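The great robot arm budget, part two

So I finally sat down with the numbers!! If you read my last post you know I've been going back and forth between the Pondum and the Bandeck for my little workshop, and my head was starting to hurt. The Pondum came in at 3,370 with the gripper included. The Bandeck is cheaper up front, but then you want the gripper (extra), the wrist camera (extra) and the cable kit (extra, and who sells an arm without cables??).

Puspita Siregar from the Sowa makerspace talked me through her own list, and I'd left off half of it. Spare finger pads. A power strip with a real switch. A table that doesn't wobble - mine does, so there goes another 90. Shipping took 16 weeks for her, so I've pushed the whole plan back and I'm trying to be a grown-up about it.

I'm also keeping 20 percent aside for stuff I haven't thought of. My sister says that's too much. My sister has never bought a gripper.

Next up is a call with Sendent about whether they'll do a payment plan, and then I order. Probably the Pondum. Ask me again tomorrow, ha.
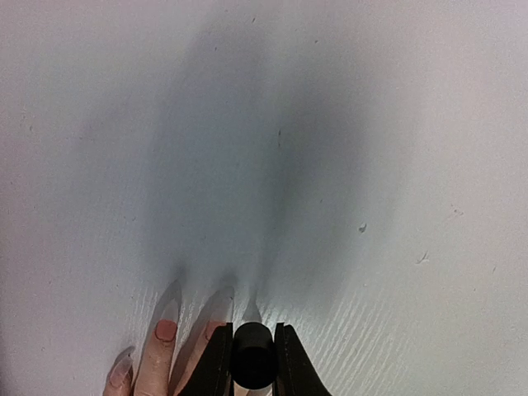 Should I buy the wrist camera at the same time as the arm?

Get it in the same order if you can afford it, so you pay for shipping once and can check that the mount fits while the return window is still open.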